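作業ノート 2月 グリッパ比較のつづき

朝いちでフィンガーを付け替えた。前回までKaufmannの平行グリッパで通していたけど、Muleoのほうも同じ条件で見ておかないと話が進まないので、今日はそっちの日。取り付けはボルトの頭が浅くて六角がすぐなめそうになる!次に替える人、レンチは引き出しの新しいほうを使ってください(古いのは角が丸まってます)。

コントローラはAndeoのまま。把持力の設定値は200から始めて、すべるようなら上げていく方針。Kaufmannのときは420まで上げてやっと安定したので、正直あまり期待してなかったんだけど、Muleoは200でもけっこう持ってくれる。指先のゴムがやわらかいのが効いてるのかな。ただ閉じきる直前に一瞬だけ止まるクセがあって、これが気持ち悪い。ログを見ると開度50のあたりで指令と実測がずれている。通信の遅れなのか、グリッパ側の減速なのか、まだ切り分けできてない。Vsevolod Zhuravelさんに聞いたら「ファームの版を先に見ろ」とのこと。はい、見ます。

昼まで小物、昼から箱。小物は浅いトレイから黄色っぽいクリップをつまみ出すだけなのに、これがなかなかの難物で、斜めに寝ていると片方の指が先にトレイの縁に当たる。手首を少しひねってから降ろすと当たらなくなった。降下速度を落とすより効果あり。このひねりはUstlowのスクリプトに引数で足しておいた(名前が適当なので、あとで誰か直して…)。

布は今日から大理石柄の白と黒、それにピンクを敷いた。無地の台だと簡単すぎて、認識のほうの差が全然出ないんですよね。柄物にしたらさっそく、白い布の灰色の筋を物の輪郭と間違える場面が出てきた。グリッパの比較なのに認識で失敗されると数字が濁るので、失敗の記録は「見つけそこね」と「つかみそこね」で欄を分けることにする。前のシートにはこの区別がないから、Kaufmannの分はログを見直して付け直しになる。うう。

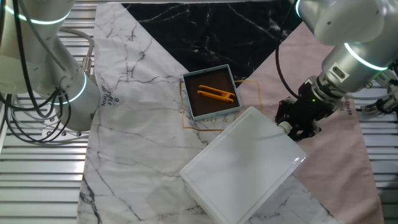 箱のほうは、大きい白いやつが問題。ふたがつるつるで、上からだと指のかけどころがない。横から寄せるとして、片腕で押さえてもう片方でつかむか、片腕だけで端まで滑らせてからつかむか。前者のほうが確実そうだけど、両腕の待ち合わせを書くのが面倒で、とりあえず後者から試すつもり。布ごとずれる気がするので、端を台に留める方法も考えておく。クランプだと腕に当たりそうだから、まずは養生テープかな。

ログは573番のフォルダに全部入れた。途中で設定を変えた回も混ざっているので、使うときはメモのテキストを先に読んでください。

残り:
ファームの版の確認
開度50付近のずれ、指令の周期を変えて再測定
箱の横づかみ、片腕版
六角レンチの古いほうを捨てる(捨てていいよね?)

午後4時、いったんここまで。Kaufmannに戻すのはレンチの件が片付いてから。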